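Director's Diary: The Levy Review, October

Print this page
E-mail this page

The Institute's review of municipal property levies entered its fourth stage this month. I record the principal matters for members who were unable to attend the session at Kirner.

Morning. Dr. Signe Sjöberg presented the revised household model. Under the present schedule, a household in the lowest assessed band contributes $184 per year toward the services levy, while the highest band contributes $2494. Dr. Sjöberg cautioned that these amounts should not be read as a measure of progressivity. Tenants bear a portion of the levy through rent, and the model does not yet capture it. I have asked that the limitation be stated on the first page of the report and removed from the appendix.

Njål Engebretsen followed with the results of the consultation at Kvam. The Institute received 44 written submissions. A majority favoured keeping the seniors' deferral, although several of the same respondents objected to the interest charged upon it. Mr. Engebretsen was of the view that the two positions can be reconciled. I am less certain, and said so.

Afternoon. Discussion turned to the labour income credit proposed by our colleagues at Irach. The proposal has merit, but its cost is estimated on filing data that predates the last reassessment. We agreed to defer our endorsement until the estimate has been redone. The chair of the Firari working group dissented and will submit a note, to be published in full.

4 p.m. Brief meeting on the wording of the executive summary. The term "tax relief" is to be replaced throughout by "levy reduction". I drafted a reply to the municipality's finance office concerning access to the arrears register and left it for signature.

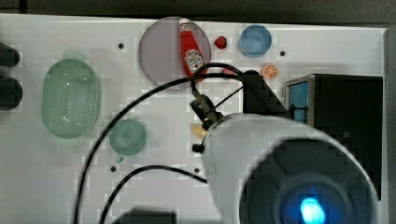 Matters Carried Forward

The treatment of secondary suites remains unresolved. Dr. Sjöberg will circulate a paper before the next session, and written comments should be directed to her office.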